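Enwood Livestock Health Outreach

The Enwood Livestock Health Outreach (often shortened to ELHO, and called simply "the outreach" by farmers) is a charitable program that gives basic animal health services to small farms in the Enwood valley and the hill villages north of it. It was started by the veterinarian Tamara Palamarchuk together with the feed merchant Ubaldo Dal Bello. The program is best known for its deworming rounds for sheep and goats, but it also gives vaccinations, hoof care and training in record keeping.

Background

Enwood is a district of small mixed farms. Most households keep a few goats or sheep, some poultry, and less often one or two dairy cows. Before the outreach began, the nearest veterinary practice was in Simard, on the other side of the river, and the road was closed in parts of winter when the water was high. Many farmers bought medicine without advice and gave it by guess. According to Palamarchuk, the most common mistake was to give one dose to every animal, large or small, so that the heavy animals received too little and the worms became harder to kill with the same product.

Palamarchuk had worked for the Simard practice and knew the valley from emergency visits. Dal Bello sold feed and mineral blocks from a warehouse in Prornelov, the largest village of the district, and he offered the loading yard as a place where animals could be brought. The first round was held there in March. The owners of 26 farms came, which was more than the two founders had prepared for, and the last animals were treated in the evening under the lamps of the yard.

Organization

The outreach has no building of its own. Medicines are kept in a cold room at the Prornelov warehouse, and the scales, hurdles and drenching equipment travel on a trailer. Two veterinarians take part in each round, helped by students from the agricultural college at Flirwood, who receive practice hours for their work.

Tshepo Visser became field coordinator when Palamarchuk returned to clinical work part time. Under Visser the yearly plan was divided into a spring round and an autumn round, and each village was given a fixed place in the order. Before this, the villages were visited when somebody asked, and the farms at the far end of the valley were often missed.

Treatment is free for households with small flocks. Larger farms pay the price of the medicine but not the labor. This rule was discussed for a long time, and some owners of larger flocks still consider it unfair.

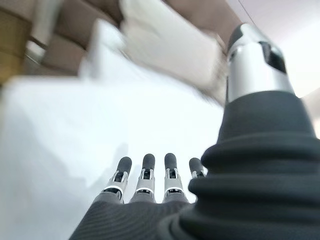 Services

Deworming is the largest part of the work. Each animal is weighed, or measured with a girth tape if the scales cannot be brought close, and the dose is written on a card that stays with the owner. In the early rounds the whole flock was treated. Later the outreach changed to selective treatment, in which the color of the inner eyelid is checked and only the paler animals are given medicine against the barber's pole worm. Owners were doubtful at first -- many felt that an animal which was brought should also be treated -- and the change took several seasons.

Vaccination against clostridial disease is offered to sheep and goats in the spring round. For poultry, the outreach gives Newcastle disease vaccine by eye drop, usually in the evening when the birds are on the perch and easy to catch.

Hoof trimming was added at the request of farmers on the wet ground near the river, where foot rot is frequent. It is taught more than it is performed. A farmer is shown one foot and does the others with a helper standing by.

The outreach does not perform surgery and does not treat dogs or cats, except for rabies vaccination in years when the district supplies the vaccine.

Record keeping

The written cards were designed by Dwynwen Ellis, a teacher at the Flirwood college. They show the ear tag number, weight, eyelid score and treatment, with a blank column for the owner's own notes. A copy is kept at Prornelov. In the largest single round to date, 1,108 animals were examined, and 317 of these were goats. The copies have been used by students at Flirwood for their final papers, mainly on the difference in worm burden between the river farms and the hill farms.

Funding

Most of the money comes from member farms, from a yearly sale of donated animals, and from the Dal Bello warehouse, which also pays for the fuel. A small grant from the district covers the poultry vaccine. The accounts are read aloud at the members' meeting in Prornelov after the autumn round.

Criticism

Jessie Munro, a private veterinarian in Simard, argued in a letter to the district council that free rounds take income from the practice and make farmers wait with sick animals until the next visit. The outreach answered that it does not take emergency cases and sends them to Simard. Afterwards the two sides agreed on a printed list of signs for which a farmer should call the practice at once, among them bloat, difficult birth and sudden lameness in several animals. The list is now on the back of every card, with the telephone number of the practice.

See also

Eyelid scoring in small ruminants
Flirwood Agricultural College
Foot rot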